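The Ilora reading lamp is back, and I'm thrilled!

STOSTHAM, March - We make lamps at Holzer, and I've never had so many letters over one as I've had over the Ilora (146 at last count, one of them in verse). So we're making it again! It goes on sale this month in our Brakcombe and Stostham shops, with the same pull cord and a longer cable, which most of you asked for. I wanted green. I lost that vote, so it's cream or navy.

The first 200 come with a spare shade, and if you bring in an old Ilora we'll rewire it while you have a coffee.

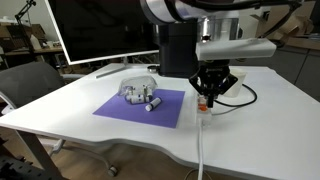

Will the old shades fit the new lamp?

Every shade we've sold for the Ilora fits, including the pleated ones.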